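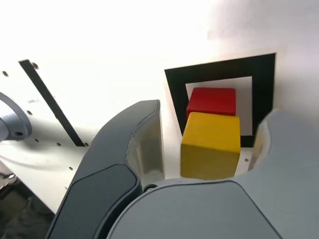

The gripper at the yellow cube, with the red one right behind it.

Well, we had a bit of a scare with the arm, and a few of you have already written to me, so let me tell you how it went. We'd been running the cube job at our Wanosmont workshop for weeks – pick one up, put it down, do it again – and I'd got pretty relaxed about it. Then on pick 1,619 the fingers closed on a cube and just didn't stop closing. The force limit was set to 27 newtons and the log shows 174 before the arm cut out by itself.

No one was hurt! The cube got a nasty dent and one of the finger pads split, and that was all the damage. But Zhenhua Wan had been reaching in to straighten a cube only a minute earlier, and neither of us liked thinking about that very much.

Zhenhua spent the next day on the logs and found that the controller had restarted after a short power dip and gone back to its factory settings, with our limit wiped out (and no warning on the screen, thanks very much). I called Brunen, who sold us the controller, and they're sending an update. They couldn't give me a date, but they did say before April.

Until it comes, we check the limit by hand after every restart, and hands stay out of the work area unless the arm is powered down. The folks at Firkcombe have the same controller, so I've passed all this along to them too. If yours has ever done something similar, please write to me – I'd love to compare logs.

Posted 2023-01-09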